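The great phone drawer cleanup (and why I'm now a wire basket person)

Posted Sep 11, 2026 in Tidying, Small Spaces

So I finally did the phones! If you've been reading for a while you know I've been putting this one off since June, when I did the cables and the batteries and then ran out of steam right before the drawer with the old phones in it. Three months later I have a clear patch of table, two baskets I love and a system for old phones that I think will stick.

Let me start with the baskets, because they're what got me going again. I had been looking at plastic bins for ages and never liked any of them. Bins sit on the table, and once they sit on the table they're part of the mess. Wire baskets hang! You can see through them, dust falls straight out the bottom, and you can move them in a minute if you change your mind. I found mine in the closeout corner at Wirnel, the hardware place out past the Ostport ferry lot, and I went home happier than anyone should be about wire.
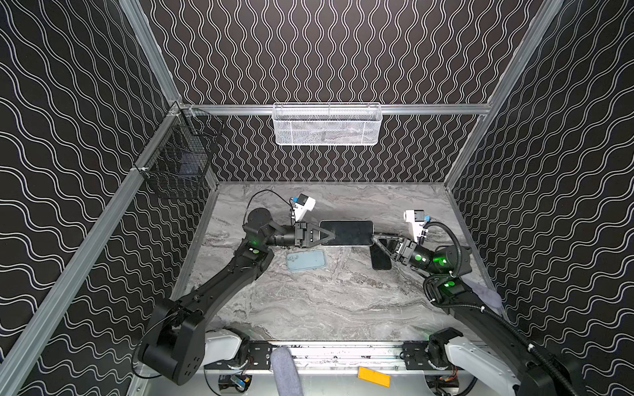

The white one is long and shallow and went in the middle of the back rail. The black one is deeper and lives on the left. I tried them the other way around first and it bugged me all evening. The deep one in the middle looked heavy, and I kept bumping into it with my eyes, if that makes sense. White against that wavy black and white pattern is just so good. I was nervous about the pattern when I picked it (would it make me dizzy? would I be sick of it in a week?) and I still get a little thrill when I turn the light on. The swirly gray marble look on the tabletop shouldn't work with it at all, and I think it does.

One tip if you hang baskets on a metal frame: cable ties. I used white ones on the black basket, and yes, they show, and I've decided I like that they show. Pull them snug, give the basket a good tug, then trim the tails. I forgot the trimming part on my first try and scratched my wrist on a tail every time I reached past it.

OK, phones. My rule for any drawer is that everything comes out and gets looked at on a flat surface, one kind of thing at a time. With phones that's easy to say and hard to do, because every old phone wants you to charge it up and look through it. I lost a whole afternoon that way! The first one I plugged in had 3,981 pictures on it, and a truly shocking number of those were of my soup. I saved 900 of them, which is still too many soups, and then I made myself a new rule – charge, copy, sign out, wipe, and no scrolling until the whole pile is done.
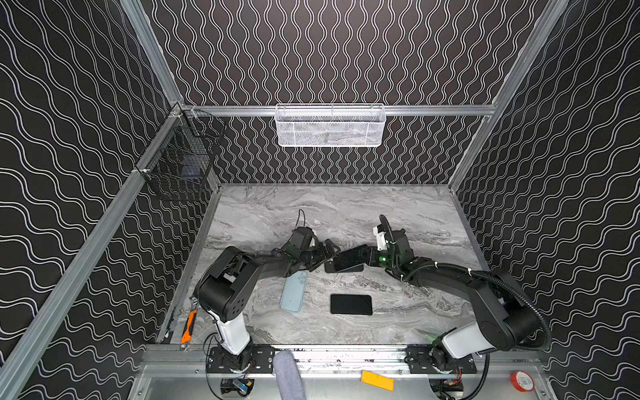
It helps so much to have them lying out where you can tell them apart. Black phones are the worst for this. Put two dark ones near each other, turn your back to get a drink, and you will not know which one you already did. The one in the pale blue case I can spot from across the room, and that gave me the idea for the next step, which is a little square of colored paper tape on each one as it gets finished. Any tape is fine as long as it peels off clean.

A few more things I learned along the way:

Take the case off before you decide a phone is in bad shape. There's usually a ring of grit under there, and the phone itself can look almost new.

Clean with a soft cloth, barely damp. I know people who go at everything with Clorex wipes and I love them dearly, but I'd keep those for the counter.

Write down the passcode before you put a phone away, even if you're sure you'll remember. I was sure about two of them. I was wrong about two of them.

Don't stack them bare. A phone lying on another phone is fine while you're sorting, but for storage I slide each one into a thick sock. My sock drawer got thinned out in the process, so that's two drawers for the price of one.

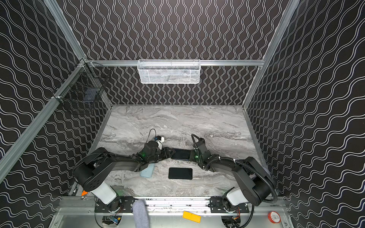
Photo: my own, from the blog's album. Please ask before reposting.

Next up is the small stuff at the front of the table. The roll of red tape needs a hook, I think, and I keep going back and forth on whether a hook goes on the rail or on the side post. Lu (the cat, for new readers) votes for leaving it on the floor.

I also want a third basket, shallow like the white one, for chargers. Wirnel had one left when I was there and I talked myself out of it, and I have thought about it every day since. If it's gone I'll line a shoebox with leftover wall pattern and see how that looks. I've got 14 chargers to find a home for, so it had better be a big shoebox!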